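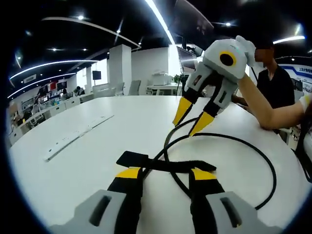
How early should you start packing for a move across town? Three weeks ahead if you work full time, and start with the closets, not the kitchen.

December
By Malte Wunderlich

I moved from Favham to Lerkine at the end of the fall. It is 18 miles door to door, and I told everyone it was a small move. In terms of driving it was. In terms of packing, a move of 18 miles takes the same work as one across the country, and I planned as if it didn't.

The old place was a two-bedroom on the second floor. The new one is a one-bedroom with a decent closet in the hall and a shared basement. I had lived in Favham for nine years. I had moved in with a bed, a desk and a car full of clothes, so in my head that was still what I owned.

I got three quotes. One company never called back after the first visit. One wanted a full day at a day rate. I went with Daher, a small outfit with two trucks, and the bill came to $551 with the stairs included. I tipped on top of that. The two guys were there at 8 in the morning and we were done by early afternoon, including a stop for gas. If you are comparing quotes, ask whether stairs are extra and whether the clock starts at their garage or at your door. With the day-rate company it started at their garage, which was most of an hour away.

Now the packing. I started with the kitchen because it looked like the biggest job. That was a mistake. I ate off paper plates for two weeks and bought a can opener I already owned twice over. The closets would have been the better place to begin. Almost everything in mine was out of season or out of use, and I could have taped those boxes shut a month ahead and never missed a thing.

The second bedroom was slow. I had used it as an office and as the place where things went when they had no place. Old tax folders, a fan, picture hooks, paint from a wall that had been repainted since. And cables. I kept one of each kind. The rest went to the electronics bin at the county drop-off, which takes them free if they aren't mixed in with other stuff.

Paper took longer than all the furniture. You can't pack paper without reading it, or at least I can't. I found the lease from the apartment before Favham, a stack of birthday cards, and the manual for a dishwasher that belonged to the landlord. My rule after the first evening was one box for paper I had to keep and one box for paper I wanted to keep, and when a box was full something had to come out before anything else went in. The first box has the taxes, the car title, medical things and the last two leases. The second one is mostly letters.

On boxes: I used a mix of liquor store boxes and new ones. The liquor boxes are strong and the right size for books. They are bad for anything else, and they don't stack well next to the new ones. Next time I would pay for one size of box and keep the liquor boxes for books only. Tape is worth spending money on too. The cheap roll I started with split down the middle every time I pulled it, and two boxes opened at the bottom on the stairs. One was towels. The other had the spice jars in it – I was still finding cumin on the landing when I went back to clean.

Label the side of the box, not the top. Everybody says it and I still labeled the tops. Once they were stacked in the hall in Lerkine I had to unstack them to find my coffee maker.

I also rented a storage unit for one month, at Stosedeo, out past the tire place. I am of two minds about that. It gave me somewhere to put the second bed, the bookcase and the bike while I worked out what would fit. On the other hand I already knew the second bed wouldn't fit, and I paid a month of rent to put off selling it. My cousin's roommate took it in the end for the cost of the gas. The bookcase came to the new place and lives in the hall. The bike is in the basement, on a hook that was already there.

Cleaning the old apartment took one long evening and part of the next morning. The oven was the worst of it. I should have done the inside of the cabinets as I emptied them, when I was standing there anyway. The landlord walked through with a clipboard, asked about a mark on the bathroom door, and wrote down the meter readings. I got the whole deposit back except for the cost of a key I couldn't find. The key was in a coat pocket. I found it after the check had cleared.

A few things that made the first week easier:

Put sheets, a towel, a lamp, toilet paper, a knife and your phone charger in one bag, and carry that bag yourself.

Change your address with the post office before you move. Mine went in late and a bill went around in circles until it had a late fee on it.

Measure the doors at the new place, including the one to the bedroom. My desk went in with the legs off and I had packed the wrench in one of the kitchen boxes.

Take a photo of the meters at both places.

I have been in Lerkine for a few weeks now. There are still four boxes along the bedroom wall, and I know what is in three of them. The neighbor downstairs plays the radio in the morning, not too loud. The walk to the bus is shorter than it used to be, and there is a bakery on the way that opens at 6. The curtains from the old place are too short for these windows, so that's the job for the weekend.

Last updated: December, 9:40 p.m.

Recent posts
Getting a deposit back in Favham
Which books I gave away and which I kept
One month at Stosedeo: what the unit was like
Hemming curtains without a machine
The bus from Lerkine in the morning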